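Kitchen and Dish Room Assistant (part-time)
Astham House, Itham

Employer: Ó Súilleabháin Catering
Hours: 29 per week
Positions open: 2
Start: February
Reports to: Shagufta Hayat, kitchen manager

About the job

Ó Súilleabháin Catering runs the dining room at Astham House, a residential study center with 108 beds. We serve breakfast, lunch and dinner while courses are in session and a cold lunch between courses. We are looking for two people to work in the dish room and help with simple kitchen tasks at busy times.

Most of the work is washing, racking, drying and putting away. The plates, pans and serving trays go through the machine. The glazed stoneware bowls and dishes do not. They are washed by hand at the side sink, racked in wire dish racks and put back on the open shelves before the next meal. Last year we wrote off 2,103 dollars' worth of stoneware, most of it chipped at the rim from being stacked wet or pushed into a rack that was already full. We would like that number to come down, and we will train you in how we want it done.

What you will do

Scrape, sort and wash tableware after each meal.
Load and unload the dish machine and change the water when the shift lead tells you to.
Hand wash stoneware, glassware and the good knives.
Rack hand-washed pieces so that they drain, and clear the racks once things are dry.
Put everything back in its proper place on the shelves. The shelves are labeled.
Wipe down counters, sinks and the dish racks themselves at the end of the shift.
Sweep and mop the dish room floor.
Take out trash, compost and recycling.
Help with peeling, washing salad and setting out the cold lunch when asked.
Tell the shift lead about any chipped or cracked piece and set it aside in the gray tub. Do not put it back on the shelf.

How we rack stoneware

Applicants sometimes ask what is so particular about this, so a few words. Plates and shallow dishes stand on edge between the tines. Bowls go in at an angle or upside down, so that water does not sit in them. Heavy bowls go in last and come out first. Leave a gap between pieces if there is room for one. Do not lean glasses against stoneware. Knives never go in the wire racks; they are dried by hand and returned to the block right away.

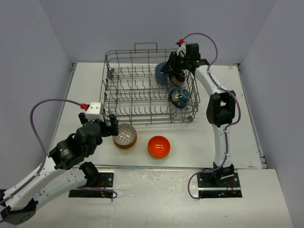
Wire rack with a blue dish on edge, a dark brown bowl at an angle and a teal-blue patterned bowl upside down.

The bowls do not match. They were bought in small lots over several years and the sizes vary, which means you cannot simply fill a rack row by row. You will get used to which ones fit side by side.

Shifts

Early shift starts at 6:30 a.m. and covers breakfast and the first part of lunch. Late shift starts at 2:30 p.m. and covers dinner and closing. The two assistants trade shifts every other week. If you can only work one of the two shifts, say so in your application and we will see whether it can be arranged. You will work some weekends. The schedule is posted two weeks ahead on the board by the walk-in cooler.

There is a paid break of 20 minutes and a meal on every shift. You can eat in the dining room or the staff room.

What we are looking for

You do not need experience in a commercial kitchen. You do need to be able to stand for most of a shift, lift a full rack of plates to waist height, and work with your hands in hot water. Gloves are provided in three sizes, including a latex-free kind. Please tell us if you have a skin condition that the work might make worse, so we can plan the tasks with you.

You should be able to follow spoken and written instructions in English. Other languages are useful here but not required. You must be at least 18, as the late shift includes closing the building.

A food handler card is required by the end of your first month. If you do not have one, we pay for the course and for the time you spend on it.

Pay and benefits

Pay is hourly and depends on experience. The rate will be given to you in writing before the interview. Both positions come with paid sick leave, two sets of work clothes, and a yearly allowance for non-slip shoes. Parking behind the kitchen is free. The Itham bus stops at the main gate, a five-minute walk from the kitchen door, but the last bus leaves before the late shift ends, so you will need another way home on those nights.

How to apply

Send a short letter and a list of your past jobs to Etenesh Beyene at the Ó Súilleabháin office in Itham, or leave them in an envelope at the front desk of Astham House. There is no application form. In the letter, please say which shifts you can work, when you could start, and how we can reach you during the day. Give the name of one person we can call who has worked with you, paid or unpaid.

Interviews are held at Astham House with Shagufta Hayat and Rónán Hayes, who leads the late shift. Expect it to take 30 minutes, followed by a paid trial of two hours in the dish room on a different day. Wear closed shoes for the trial. We provide an apron and gloves.

Applications are read as they come in and we will close the posting when both positions are filled. Everyone who applies will get an answer.

Questions about the work itself can go to Shagufta Hayat in the kitchen, best between 10 and 11 a.m. Questions about pay, work papers or access to the building go to Etenesh Beyene.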